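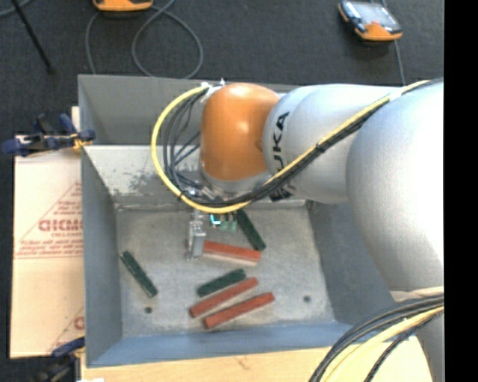
Can a machine clear the table yet? An interview with Begoña Sarmiento

Picking objects out of a container and putting them where they belong is among the first tasks given to any new employee in a stockroom. It is also done every evening in most homes, when toys go back into a box or cutlery into a drawer. Begoña Sarmiento has spent 7 years trying to have it done by machine. She leads the handling group at the Pratdale Institute, where she spoke to the Bulletin about what robots may be expected to do in shops and households, and what they may not.

Dr Sarmiento began with a caution about public demonstrations. "A visitor sees an arm lift a block and concludes that it could lift a cup," she said. "I understand why. A person who can do the one can do the other. With our equipment the second task may take another year of work, and we should say so before the visitor leaves."

Much of the group's work is carried out with plain coloured blocks in a metal bin. Asked whether this was not rather far removed from the chores of an ordinary house, she agreed that it was, and defended the choice. A block does not bend, spill or break, and its shape is known in advance. If the arm fails to take hold of it, the fault lies in the planning, the grip or the sensing, and can be traced. "With a wet sponge I would not know where to begin," she said.

The bin itself presents more difficulty than the objects. Sloping walls leave limited room for a gripper, and a block that has come to rest close to one of them can often be approached from a single direction only. Two blocks lying side by side are a further trouble, as the fingers require a gap which may not exist. A person resolves this without thought by nudging one aside. The group has spent the period since March on teaching the arm to do the same.

The present programme, known as Busow, sets a target of 500 consecutive picks without human help. Dr Sarmiento declined to say when it would be met. The longest run so far ended when a block became wedged in a corner and the arm stopped, as it is instructed to do. "It stopped correctly," she said. "I count that in its favour, although the programme does not."

Her colleague Nicanor Quintana, who joined us for part of the conversation, is responsible for the trials with the retailer Skonditz. The firm's depot at Pacheco handles up to 2,250 small items in a shift, and its managers had hoped to pass the sorting of returned goods to a machine. Mr Quintana described the outcome as mixed. Boxed items were sorted well. Items in soft bags were not, and staff were asked to set these aside by hand.

"The people at the depot were very fair about it," he said. "They asked a sensible question, which was whether the machine saved them any walking. For the boxed goods it did. For the rest they walked rather more than before." The trial will continue with boxed goods alone.

On the matter of employment, both were reserved. Dr Sarmiento said she did not consider herself qualified to forecast how many posts would change. Mr Quintana noted that the depot had moved 4 members of staff to other duties during the trial – all of them within the same building – and that none had left the firm.

We asked what a household might reasonably hope for. Dr Sarmiento distinguished between chores that take place on one surface and those that require moving through a room. Machines that clean a floor are already common, she observed, and they succeed by doing one thing close to the ground. An arm that unloads a dishwasher must deal with glass, steel and plastic in one rack, in a kitchen arranged by somebody else. It must also be safe beside a child. An industrial arm of the kind used in her laboratory is too heavy for that purpose and was never intended for it.

"I would like one at home for the laundry," she added. "I do not expect to have it before I retire."

Would she, then, answer the question in our title with a no? She preferred to answer it for one table at a time. A table with known objects, good light and a patient owner could be cleared today, slowly. Her own, she said, could not.

Mr Quintana's report on the Pacheco trial may be requested from the Institute's library. The interview was conducted by Eylül Kaplan and edited for length by Ainhoa Nieto.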